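Diltavberg Place Names

A list of field, farm and stream names from the parish of Diltavberg, typed up from old land books. There are 2,375 entries in one CSV file, one name per row.

Columns
name – spelling as written in the book
modern – present-day spelling, blank if unknown
type – field, farm, stream or hill
book – short title of the source
page – page number in that book

Known problems
Book 3 has water damage, and 20 entries from it are marked "unsure" in the modern column. Fimham appears under six spellings. We kept all of them. Stream names that cross the parish line are listed only once.

Changes
November: fixed page numbers in book 3, removed double entries for Fimham.

Use
Free to copy and change. Please credit Tâm Âu (typing) and Markos Kontogiannis (checking). Send corrections as a row in the same format, with the book and page filled in.
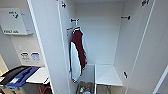

Diltavberg Local History Club – Open Locker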